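Update notes for Gikska: the Rawashdeh harbor opens in September

Dear players,

The next big update for Gikska comes in September, and it brings the region that many of you have asked for since the first season. The Rawashdeh harbor lies south of the salt plains, behind the wall where until now you could only hear the bells. You will need a hero of level 4 or higher to pass the gate. The gate keeper will not take gold. He wants lamp oil, so please save some of it from your autumn quests.

The harbor has its own map, its own music and a new type of enemy, the Pluverier. These are bird-like spirits that walk in the shallow water and call to each other before they attack. If you defeat the one who calls first, the others lose their courage for two turns. We tested them for a long time, because in the early version they were too strong against archers. Now an archer with a good shield partner can hold the pier alone, but it is not easy. A group of five Pluverier has 2,353 health points together at the normal setting, so bring a healer with you.

We also changed how ships work. Until now a ship was only a way to travel. In the harbor you can repair one, give it a name and use it as your second camp. The first repair costs 275 planks. After this you pay only for the sail, and the sail can be won in the rope maker's quest, if you have patience with him. He talks very much and some of his answers are not true.

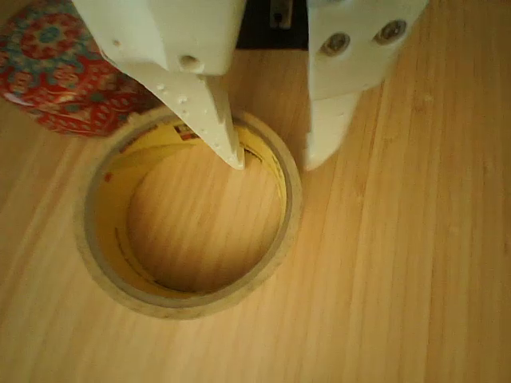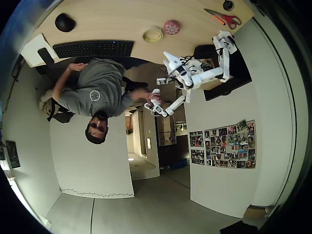

The treasure system is the part of the update that took the most work. In the old regions each chest had a fixed content, and after one week everybody knew where to run. In Rawashdeh the chests change with the tide, and each of them is closed by a ring lock. The ring lock is a small puzzle: you see a thick ring from the side, and you must find the right place on its inner wall with a pick. Think of the roll of tape in the first photo, with one white tip down in its hollow center and the other standing outside, and you have the idea of how the two picks must be placed. The inner pick feels for the notch, the outer pick keeps the ring from turning. If you press too early, the lock closes again and you wait for the next tide. Thieves get one extra try, and dwarves can break the ring with a hammer, but then half of the treasure is lost.

A word about balance. Some players wrote to us that the ice mage was too weak after the last patch, and we agree with them. Her Frozen Step spell now costs less mana and reaches one field further. The desert rider stays as he is. We know that he is popular in the arena, and for this reason we do not want to touch him in the middle of a season. His horse, however, can no longer walk on roofs. This was a mistake of ours from spring, and we are sorry for everyone who had built a strategy on it.

The harbor story was written by Indira Fernandes, who also wrote the winter chapter with the blind queen. It has three endings. Which one you get depends on whom you tell about the light under the water, and you cannot change it later with the same hero. We ask you kindly not to write the endings in the public chat during the first days. There is a separate room for this in the forum, with a warning at the door.

Players who already own the Privmont pack will receive the harbor without a new purchase. All others can buy it in the game shop for 700 crystals. Crystals from the summer event are still valid - please look in your mailbox in the game, as many gifts have not been opened.

The servers will be closed in the morning of the update and open again at noon, if all goes well. Please finish your arena fights before, as open fights will be counted as a draw. Your guild storage is safe and you do not need to empty it. Players on older tablets should free some space first, for the new music files are quite large.

We wish you a good wind,
the Gikska team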